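Workshops & Events | Speaking | Animation

Notes from the story workshop at Siton on Thursday, May 2, 2024. Putting them in a thread so the people who asked can find them.

1/ Efua Korletey ran it. She has been making short animated films for councils and charities since before I started. Full day, two halves, one long lunch. The room holds 100 and it was full by ten.

2/ Morning was all on paper. You had to tell your story in six panels with no words. Mine needed eleven and I was told to cut it. I cut the opening, which I liked, and it was better without it.

3/ Her rule for openings: start when somebody wants something. She showed the first minute of a Centon short, then played it again from the second shot. The second version won the vote easily.

4/ Oanh Trương did the session on sound. She cut a scene with the volume off, then added footsteps, then a kettle. I had never thought much about kettles.
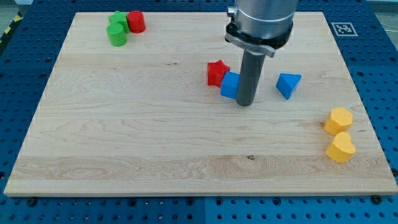
Maple board on the blue work table.

5/ After lunch we pitched in pairs. I was with Bảo Hầu, who is writing about his gran's fish stall. Two minutes each, then your partner had to pitch your story back to you. Bảo left out my villain completely. I've been thinking about that since.

6/ Money came up, as it does. Alina Matei went through a real budget for a 2 minute film. The line most people forget is music rights -- hers was £800 and it nearly sank the job.

7/ One complaint. The question session at the end was too short, and the microphone kept going to the front rows. Diệp Bùi had her hand up for ages and never got asked.

8/ Handouts are meant to go up on the Siton site next week. The six panel sheet is the one to get. Print it on A3, the boxes are tiny on A4.

9/ Efua is doing another one in January, same venue. I've asked if there will be a cheaper rate for students and will add the reply here when I get it.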